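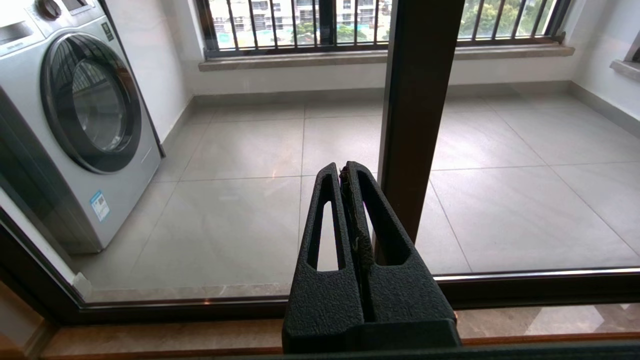
Unpacking the Pantry, and Other Slow Business

Hello again, everyone, and thank you for all the kind notes after the last newsletter. I read every one of them at the kitchen counter with my coffee, and I meant to answer them all, and then the month got away from me the way February does. So if you wrote and heard nothing back, please take this as my reply, and know that I did try the trick with the lemon and the baking soda, and the drain is much better, thank you.

We have been in the house on Flalbridge Road since the end of the summer, and I told you then that I would be finished with the pantry by Thanksgiving. Well. I would like to report that as of last week every shelf has been wiped down and has something sensible on it, and that there are only 2 boxes left in the hall, both of them marked "misc." in my own handwriting, which is no help at all. One of them rattles. I have moved it from room to room since we got here and I am a little fond of it by now.

The pantry was the previous owners' pride and joy, I think. It is deep, much deeper than the one at the old place, and that sounds like a fine thing until you have lost a jar of molasses at the back of it and bought another, and then lost that one too. I spent most of a long afternoon pulling everything out onto the floor and sorting it by what we really eat. Then I measured the shelves, wrote the numbers on the back of an envelope, and drove to Siliņa, the little hardware store past the post office, where they will cut a board for you while you wait and won't make you feel silly about your envelope.

What I ended up doing was putting a narrow riser along the back of each shelf, so the tall things stand up behind the short things like the back row in a school photo. The boards came to 211 dollars with the brackets and a can of paint, more than I had planned on, but I had been quoted 300 just for a set of those pull-out baskets and I could never have brought myself to do it. The paint is called Illia and it is a soft sort of green. My husband says it is gray. We have agreed to leave it there.

Nisreen Mansour, who many of you know from the old neighborhood, came out to stay for a long weekend and took one look at my spices and sat right down on the step stool. She had me open every jar and smell it. If it smelled like nothing, or like the inside of a drawer, out it went – and I am sorry to say we threw away more than we kept. There was a tin of paprika in there that I believe came with me from my first apartment. She also got me to write the month on the lid of every new jar with a grease pencil, and I have kept it up so far.

A few of you asked about the neighbors. I did worry, moving out here, that we would be lonely, with the lots so big and everybody coming and going by car. It has taken longer than it did in the city, I will admit that. But Alistair Farquharson across the way brought over a sack of onions from his cellar in the fall, and when the snow came he walked over again to ask whether we'd used them up, and stayed for supper. He has lived on this road for most of his life and can tell you who planted which tree. He calls the low field behind our place Dalska, and so did his father, though it isn't on any map that I have found. If somebody reading this knows where the name comes from, I would dearly love to hear it.

Next on my list is the mudroom, where at present the boots live in a heap and the heap has begun to spread. I am thinking of a bench with a lid, and hooks set low enough for the grandchildren, and some kind of tray for the wet things. If you have a mudroom you are happy with, write and tell me what you did, and especially tell me what you would do differently. I am also looking for a good way to store onions if you don't have a cellar, as I have been promised another sack.

The soup recipe I mentioned last time will have to wait for the next newsletter. I can't find the card, and I have a feeling I know which box it's in.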